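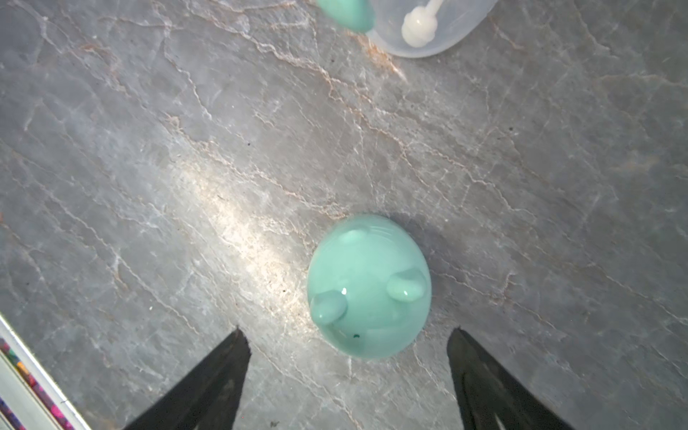
**Kusthorpe Stone & Tile Club – Members' Board / Finishes and Sealers**

**Thread: Second coat of penetrating sealer on dark veined marble – worth it or not?**

---

**gritline**

Gray marble, polished, kitchen use, light rust-colored veining. Sealed 13 months ago with one coat of Tikero solvent-based. Water beads over most of the slab but darkens along a few of the wider veins if left standing. The darkening clears overnight.

The can says one coat for polished stone and two for honed. The installer says two regardless. I would like to know whether a second coat this long after the first will bond, or whether it will just sit on top and haze. I would also like to avoid stripping anything if possible.

---

**Ghazala Orakzai**

"Bond" is the wrong word for a penetrating sealer. It lines the pores. If a pore is already lined, the new product has nowhere to go and you wipe it off. If the pore is open, it goes in. That is how the dosing works.

The haze comes from leaving excess on the surface past the dwell time. Polished marble takes up very little, so nearly everything you put down has to come off again. Use a dry microfiber cloth and change it often.

Treat the veins only. A small artist's brush is enough. There is no point in flooding a surface that already beads.

---

**millwright_ed**

Disagree with treating only the veins. You end up with a margin on either side where the coverage is uncertain, and after a few years of this you can't say what is sealed and what isn't. Do the entire slab, buff the entire slab, write down the date.

Also, ask what is filling those veins. Some slabs come with resin fill from the factory. Resin doesn't take sealer at all, and strong solvent can soften the cheap kinds. Test in a spot under the toaster.

---

**gritline**

Slab was bought as a remnant from Lazăr and came with no paperwork, so I can't say whether it was resined. Is there a test that doesn't involve solvent?

---

**Ghazala Orakzai**

UV flashlight in a dark room. Many resins fluoresce, usually a milky blue. Some calcite also fluoresces, so look at the shape of the glow. Resin tends to follow the cracks with a hard border and stop dead. A mineral glow is more often patchy and fades out.

A negative result doesn't rule resin out.

---

**pumice79**

Adding a data point. I did an offcut test last November, polished marble, same Tikero product, shop at 79 °F. One half got a single coat, the other half got two with a day between. Drops of water, olive oil and cold coffee on each, left for 17 hours under a glass.

Water: no difference. Coffee: no difference after wiping with neutral cleaner. Oil: slight shadow on the single coat, nothing I could detect on the double. Lemon juice etched both equally, as expected.

The shadow was visible at a low angle with the overhead light off. Under normal light I would not have found it. My view is that the second coat helps against oil and is otherwise optional.

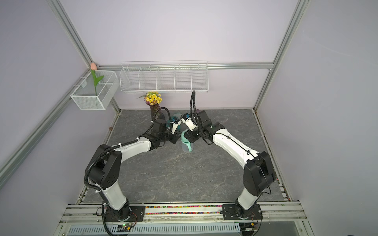 **millwright_ed**

One offcut is one offcut. Porosity varies across a single slab, and far more so near a vein, so the two halves of your sample may have differed before you opened the can. Swap the halves on a second piece and I'd take it more seriously. The low-angle reading is sound, though. Glare off a polished face hides a lot.

---

**pumice79**

Fair. I have another piece from the same slab and can run it with the coats reversed. I'd rather weigh the pieces as well, dry and after soaking, but my scale only reads to the gram and the uptake will be below that.

---

**hone_alone**

Nobody has mentioned that the lemon result is the one that matters in a kitchen. Stains can be drawn out with a poultice. Etching takes the polish off, and no penetrating sealer touches that. If the surface sees acid every day, hone it and stop worrying.

I took mine down with Rustow diamond pads, wet, finishing at 400. The etch marks still happen but they don't read against a matte finish. It does need more sealer afterward.

---

**Ghazala Orakzai**

400 is coarse for a counter. It holds grease. I would go to 800 before sealing.

Otherwise agreed, although honing also lightens a dark stone noticeably and some people dislike the result. An enhancing sealer brings part of the color back. Try it on scrap first.

---

**gritline**

Keeping the polish for now. UV check done: a hard-edged glow along two of the veins and nothing on the rest. The two that glow are not the ones that darken, so the darkening veins look to be open stone.

Plan is a spot test, then the whole slab with a short dwell and dry cloths. Will leave it a day before any oil goes near it.

---

**millwright_ed**

Check the date on the can too. Opened solvent product that has been sitting for over a year goes syrupy and won't penetrate. If it pours slowly, get a new one.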